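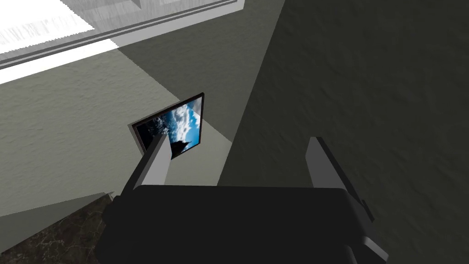 Dark gray gripper, open, with the wall and floor beyond.

Marnwood Door Paint, Interior Satin

We make plenty of wall paint, but doors are where we get a little carried away! A door gets pushed with elbows, kicked by people carrying laundry and wiped down more than anything else in the house, so Marnwood dries to a harder film than our wall satin and still goes on with an ordinary brush. It levels beautifully – give it ten quiet minutes and the brush marks sink away on their own.

Sizes and coverage
One can covers both sides of a standard interior door with 2 coats, and there's usually a bit left over for the trim. Recoat after 30 minutes if the room is warm, longer in December. Sand lightly with 200 grit between coats and wipe off the dust with a damp cloth.

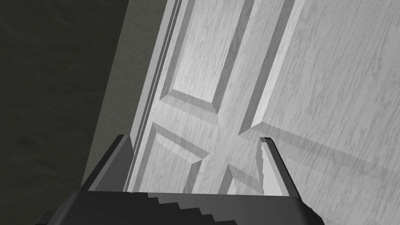

Pale gray-white door, seen at a steep angle.

Colors
Doãn is a soft white with a drop of gray in it, and it's lovely in north-facing rooms. Skurkinham is deeper, close to wet slate, and looks great on a door at the end of a long corridor. Editz is the newest, a warm green that Ewurabena Ametepe mixed for her own pantry and then couldn't stop showing people (we put it on the chart that same Wednesday). Any of the three can be tinted lighter at the counter. 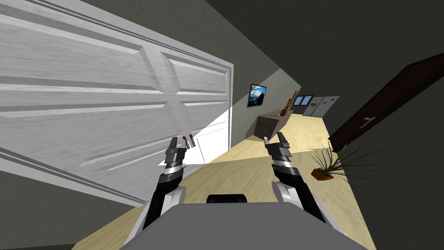
Paneled doors take a different order from flat ones, and it's worth learning. Do the recessed panels first, then the short crosspieces, then the long uprights, and keep a wet edge the whole way. Raised, beveled rectangles like the ones on the big white door here collect paint along their slopes, so go around each with a nearly dry brush before you move on. A small angled brush is our favorite for this – the corners come out crisp and you'll use less paint.

Item 1903. Clean up with soap and water. Keep from freezing.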